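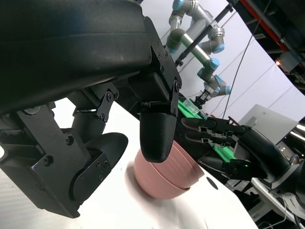 Progress report to the funder: two-arm tabletop handling software
Reporting period ending November
Prepared by the Koser project, Ustby site

1. Where the work stands

The proposal promised a planner that could coordinate two arms on nested tableware without hand-written sequences. We are part of the way there. The Koser planner now produces complete two-arm plans for stacking and unstacking bowls, and the controller will run them. Whether it understands anything about nested objects is a separate matter, and we would ask that the wording in the last summary ("general handling of nested items") be dropped until we have evidence for it.

Over the period we logged 587 trials. Of these, 78 per cent finished with the bowls where the plan said they should be. That figure has already been quoted in a Tavov slide deck, and we are not comfortable with it. It mixes easy layouts with hard ones, and the success check is made by the same perception module that feeds the planner. If the module loses a bowl inside a stack, it can also report the job as done.

2. Perception

The segmentation model does well when the bowls are apart. With three bowls in a row and a gripper over part of an outer one, it will usually still return three instances. The pose estimates for the outer bowls are weaker, especially when a bowl is tilted and its lower rim is behind a gripper. The model fills in the hidden part of the rim from a template and reports high confidence in the result. We have asked for the confidence value to be capped when a large part of the rim is inferred. The change is written but has not been merged.

Reflections are the other sore point. The tabletop is glossy, and the depth stream drops out over the bright patches. Matar supplied a filter that smooths over the gaps. It makes the point cloud look tidier, and in our runs it made no measurable difference to grasp selection. We don't recommend paying to extend that licence.
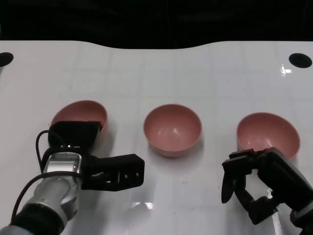

3. Planning and control

Each arm is planned on its own and the two trajectories are then merged with a time offset. This is simpler than the joint planner described in the proposal, and we should say so plainly. The joint planner exists, but it took nearly 20 seconds to return a plan for a three-bowl layout, and the replanning loop gave up before it finished.

The merge step works as long as the arms keep to their own sides. Around a central stack both end effectors want the same space, and the scheduler responds by holding one arm back. Most of what looks like coordination in the demonstration footage is one arm waiting its turn.
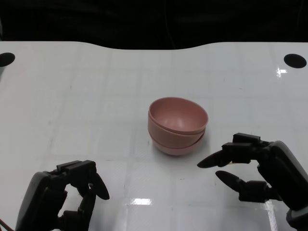
Nested bowls between the two hands, head view. Three rims can be told apart at this angle.

Stack height is still estimated from the visible rims. The estimate is acceptable from the head view and poor from the wrist view, where the gripper's own fingers hide much of the bowl. We tried fusing the two views. The fused result was worse than the head view alone whenever the wrist calibration had drifted, and at present nothing in the software flags the drift. A check at start-up would be cheap, and we have put it at the top of the list.
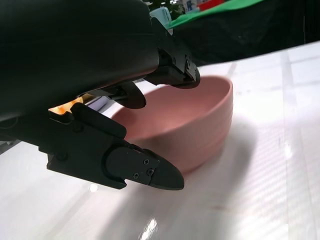

4. Changes to scope

We propose 2 changes for the next period. First, an independent success check, using a model that shares no weights with the planner's perception module. We expect the headline figure to fall when this goes in, and would like that understood in advance.

Second, the learned grasp-ranking component should be paused. On single bowls it matched the old rim heuristic. On stacks it favoured the outer wall of the lowest bowl, a sensible choice only if the whole stack is to be moved. More training data may fix this -- the supplier certainly thinks so -- but we have not seen a result that justifies the labelling cost.

5. Requests

Approval to move the unspent Matar licence money to evaluation work at Ustby.

A decision from Tavov on whether the joint planner remains a deliverable. If it does, the current schedule won't cover it.

Trial logs and the planner's configuration files are in the shared project folder, with failed runs included.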